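Gripper Bench Acceptance Checklist: CPU Seating Task
Site: Talpur, bench 2
Date: 2024-04-22
Inspector: Tymofii Prokopenko
Grippers under comparison: Skadia parallel, Plivum parallel
Form 11, revised after the October business with the coffee

PART A. BEFORE POWER

A1. E-stop within reach of the operator's chair. PASS
Comment: Within reach of the chair as measured today. The chair has wheels. Please leave it where the tape is.

A2. Air and power lines clear of the wrist through full rotation. PASS
Comment: Checked by hand at both ends of travel. The Plivum cable has a clip now.

A3. Computer case unplugged from the wall. PASS
Comment: I hold the plug end in my hand when I tick this one. I suggest others do the same.

A4. Grounding strap on case and on operator. FAIL, then PASS
Comment: Case was strapped. Operator was not. Operator was me.

A5. Finger screws torqued and marked with paint. PASS for Skadia, FAIL for Plivum
Comment: Plivum's left finger had paint on the screw and none on the finger, so the mark lines up with nothing. Repainted.

PART B. CONTROLLER

B1. Force limit loaded from file. PASS
Comment: The Beno controller asks you to confirm the limit twice and then shows it in a font meant for ants. Limit confirmed with reading glasses.

B2. Slow mode active with the guard open. PASS

B3. Job number on screen matches the sheet. PASS
Comment: Job 2935. The sheet said 2953 until I corrected it. Whoever fills these in ahead of time, I admire your optimism.

B4. Wrist camera streaming, lens clean. PASS
Comment: Thumbprint removed. I have my suspicions.

PART C. APPROACH TO THE SOCKET

C1. Load plate fully open before the chip comes in. PASS

C2. Chip held between both fingers, below the socket in the wrist view. PASS

C3. Wires clear of the approach path. PASS WITH NOTE
Comment: See the fan grille corner.

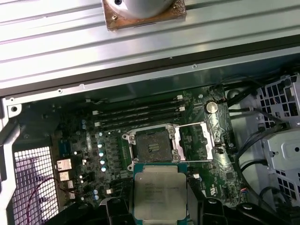

Photo: wrist camera, bench 2 / T. Prokopenko

The thin red-purple wire looping in front of the grille is the one I mean. It has no part in this task and would do well to stay out of it. Tape it down before the next run. The black cables over by the drive cage can stay, but whoever programs a wider approach from that side should look at them first.

C4. Memory slots empty. PASS
Comment: All four. Leave them that way until the comparison is finished.

C5. Socket pins inspected under magnifier. PASS WITH NOTE
Comment: Nothing bent. They look a bit dusty in the wrist view — blow the socket out, and use the bulb. Do not use your mouth.

PART D. STILL OPEN

D1. Retest Plivum after 29 cycles with the repainted screw.
D2. Larger font for the Beno limit screen. Requested. Requested again.
D3. Tape for C3. The good tape, from the locked drawer.

Signed: T. Prokopenko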